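Subject: Re: [fx-backoffice] Forward points and the spread nobody itemizes
From: Katia Fabbri
To: fx-backoffice list
Date: June 16, 2022

Replying to Gangadharan's message from the old thread, which I've trimmed. The rest of it was mostly his signature.

> On the April invoices, our bank quoted us a forward on the euro leg
> and the rate came back worse than spot. I asked the desk why they were
> charging us 28 pips to wait three months. The desk told me it was
> "the points." I asked who got the points. The desk said that wasn't
> how it worked and then had to take another call.
>
> Is this a fee or not? Our controller at Kutia wants it booked as a
> bank charge. I would like it booked as robbery, but the chart of
> accounts has no line for that.
>
> Gangadharan Naidu

The short answer for your controller is no, it isn't a bank charge, and please don't let them book it as one. The long answer has a fee hiding in it anyway.

Forward points are the interest rate difference between the two currencies, turned into a price. If you agree today to buy euros with dollars in three months, the bank can cover itself by buying the euros now and sitting on them. While it sits, it earns the euro rate and gives up the dollar rate. When dollars pay more than euros, the bank is out the difference, and you hand it back through a slightly higher forward rate. If you were selling the euros, the same points would work in your favor, and I have yet to see a customer write to this list demanding to know who is being robbed on that side.

So the points themselves are arithmetic. Any two banks should come up with nearly the same number for the same date, and you can check it on the back of an envelope if you have both deposit rates and an envelope.

What the desk did not mention before its other call is that your 28 is probably not all points. Customers get a spread on spot and, quite often, a second small spread on the forward. The two get added together, the total is called "the points," and the confirmation shows one all-in rate with a lot of decimal places. The decimals are very reassuring.

How to take it apart:

1. Ask for spot and points as two separate numbers, quoted at the same moment. A spot rate from the morning and points from the afternoon will tell you nothing.
2. Ask for both sides, bid and offer. Don't say which way you're going until you have them.
3. Work out the mid yourself from the two interest rates.
4. Whatever is left over is the bank's margin. Now you have something to argue about.

When I was at Flimov we did this for one quarter and found a margin of 5 pips on the small tickets, which I can live with. On the large tickets it was wider. Our relationship manager explained that the large ones carried "more handling." I pictured a man with a forklift.
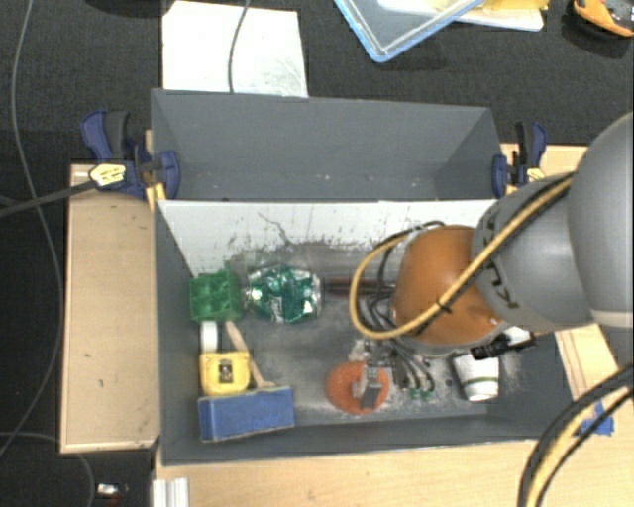
*More handling.*

On the accounting, Yuzhen Song went over this here when Caruso moved banks, and I'll repeat her advice as I remember it, so blame me for any errors. If you aren't using hedge accounting, the forward sits at fair value and the whole movement goes through gains and losses, points included. There's no separate bank charge to peel off. If you are using hedge accounting, you can choose how to treat the forward element, and you had better have written the choice down at the start. An auditor will want the memo. An auditor will also want the memo's date.

Ajith Namboodiri asked me off-list whether it's worth skipping forwards altogether and buying the euros at spot, then parking them. You can. You've then rebuilt the forward by hand, with your own cash tied up and a deposit rate that will be worse than the bank's. I did know one treasurer who liked it that way. He also kept his passwords in a desk calendar.

A word about the size of the thing. On a euro amount of 300 thousand, a pip is 30 dollars, so the whole 28 comes to 840 dollars. Most of that is the rate difference and you will never get it back. If the bank's share is 5 pips, that's 150 dollars. Worth one polite email per quarter. Not worth the meeting your controller is about to schedule, particularly if there will be sandwiches.

Lavanya Warrier has a spreadsheet that does step 3 for you, including the day count, which trips everybody up the first time (dollars and euros both use a 360-day year, sterling uses 365, and you will find this out on a sterling trade). She built it at Brerker and said she was happy to share it. Lavanya, if you're reading, could you repost? The copy in the archive has a broken reference in the rates tab and shows every forward as zero, at which price I'd like to buy several.

Gangadharan, if you send me the trade date, the value date and the all-in rate, I'll run it against my own numbers. Leave out the account details this time, please. There are 300 people on this list and some of them have very good memories.

Katia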